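Stastton two-tone cupboard: review after seven months

Reviewed by Pylyp Levchenko, 23 Jul 2022

I bought the Stastton in December to hold craft things and small kitchen overflow. I had been putting up with a row of boxes along the wall and wanted something with a door on it. The other one on my list was the Atik, which was cheaper but had open shelves only.

Delivery and assembly

It came in one flat box, well packed, with a single dent in a corner of the cardboard and no damage inside. The box is too heavy to carry upstairs alone. The leaflet is drawings only and clear enough until the step with the hinges, where the two drawings are printed so small that I had to take a photo of the page and enlarge it. Putting the whole thing together took me 55 minutes, and 20 of those went on the door.

All the fixings were there, with one spare dowel. You need your own cross-head screwdriver. The key supplied for the other bolts is soft metal and had started to round off by the end, so use a proper one if you have it.

The finish

The outside is dark grey and the back panel inside is white. I like this more than I thought I would. Older cupboards of mine were dark all the way through and I was forever feeling about at the back for things. The upper part is easy to see into, even in the evening. The space under the lower shelf is darker, and I would have liked it a bit taller.

The grey shows dust. The white wipes clean with a damp cloth and has not yellowed so far. Stickers hold well on it too. We put small black ones on the back panel, a camera shape among them, and none of the corners have lifted.

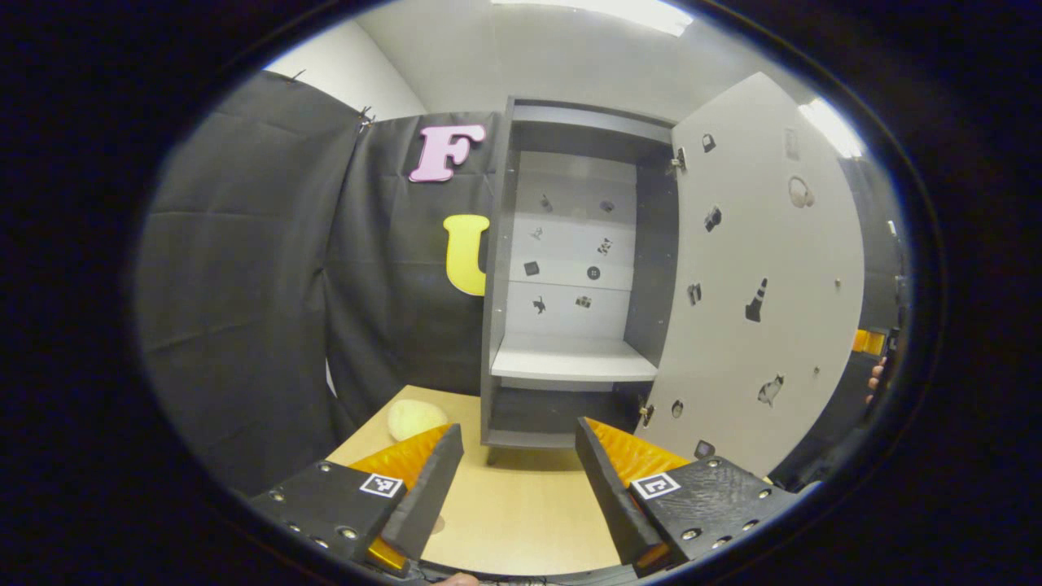
The door

It hangs on two metal hinges, one high and one low, on the right-hand side. Check which way you need it before ordering, as the leaflet gives no way of swapping it over. Ours is behind a table and the door swings out towards you when you sit there, so it does need some clear space. With the door open you can get at everything without shifting a chair, but anyone walking past has to go round it.

The hinges dropped slightly after the first month. A quarter turn on the lower one put that right and it has stayed level. There is no soft close — it shuts with a knock if you let go of it.

The shelf

Mine is white and runs the full width. The maker says to spread heavy items out and gives no weight limit that I could find. I keep a pack of 500 sheets of paper on it with a few jars of beads alongside, and there is no sag. I would not put a sewing machine on it.

Price and service

I paid roughly 100 pounds from Plosum, delivery included. I wrote to them once to ask for a second shelf and got a reply after four days saying they are not sold separately. A Pavliuk cupboard of similar size has two shelves and costs a good deal more.

Would I buy it again? Yes, for light things in a room where the door has space to open. I would take four stars off nobody's list for it, but it gets four out of five from me, with the missing mark for the hinge drawings and the single shelf.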